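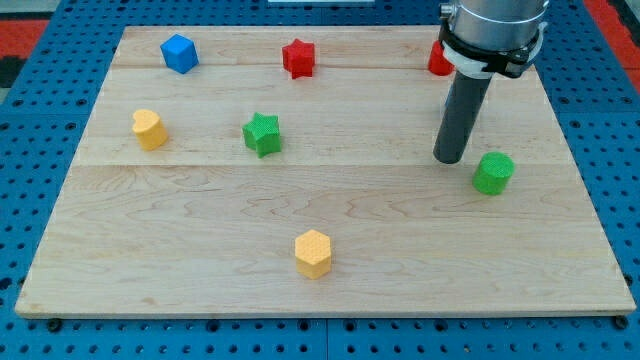 Figure 2. Colored foam blocks on a plank board.

3. Materials and procedure

3.1 Choice of pieces

The study asked whether young children remember where an object was placed better when it has a familiar shape. Earlier work on location memory has mostly used picture cards, which lie flat and are easy to print in large numbers. We wanted pieces with some height, so that a child could pick one up and put it down again without sliding it. Foam blocks in simple shapes and strong colors met this need (Figure 2). The heart and the star are shapes that most children in our age range can name. The cube served as a plain comparison piece.

Color and shape were kept apart as far as the sets allowed. In the trials, each shape was shown in more than one color over the course of a session, and no child saw the same pairing of shape, color and place twice. Sets were checked between sessions, and any block with a torn corner was replaced — a damaged piece can be recognized by its damage alone.

3.2 Sites and participants

Sessions took place in preschools in Forden and Buvov. A total of 175 children took part, all between four and six years old. Consent forms were sent home in May and were collected by classroom teachers before testing began. Children who did not wish to play were free to stay with their group, and their places were not filled. Teachers in Forden asked that sessions be held before lunch, and we followed the same rule in Buvov to keep the two sites alike.

3.3 Task

Each child sat facing the board and was given time to look at the layout. The board was then covered with a cloth, and the child talked with the tester about an unrelated picture book. When the cloth was lifted, the blocks had been moved to a tray and the child was asked to put them back. No feedback was given during a trial. Testers were told to say "thank you" after each placement, whether or not it was close.

A placement was scored by the distance between the center of the block and its original position. We gave each trial a score from 0 to 100, with higher scores for closer placements. Blocks that the child left on the tray received a score of 0. Scores were entered in the Jutham record sheet and checked by a second reader.

3.4 Data preparation

The full data set holds 2,000 scored trials. Trials were dropped if the child left the seat or if another child spoke to them during the delay. The two sites were first examined separately. Average scores were close enough that we combined them for the main analysis, with site kept as a factor in the model. Age was entered in months. The results by shape are given in Section 4, followed by those for color.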